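Second progress report to the Bolger Fund
Prindora repair and lending library, Vakenport

We're so pleased with how this period has gone! The library has now made 959 loans since opening, and the sewing machines are still the favorites by a mile. The carpet cleaner is booked solid through spring, so we've put in for a second one under the equipment line you approved.

Borrowers have also been asking for text reminders when an item is due, and those went live in October. Late returns dropped to 43 for the period, our lowest yet. We still want to fix the wording, which sounds a bit stern for a place that lends out cake pans.

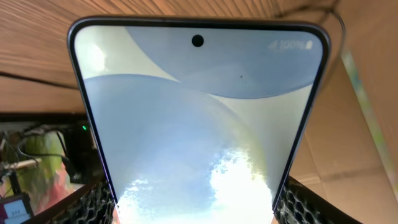 A phone with its battery at 100%.

Repair evenings moved to the bigger room on Colo Street, and what a difference - there is space to spread out, and people stay to chat after their lamp or toaster is done. We ran three evenings against a plan of three. Zippers remain our weak spot. We turned several people away for lack of the right sliders and have ordered a mixed box.

Spending is on track apart from shelving, which came in over budget. We'd like to cover the gap from the printing line, as the old flyers are lasting well. 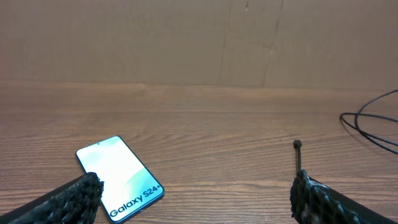 Vakenport, November

Next up is the winter catalog, with snow shovels and ice cleats added at last. We'll send the full list with the next claim, along with the shelving receipts.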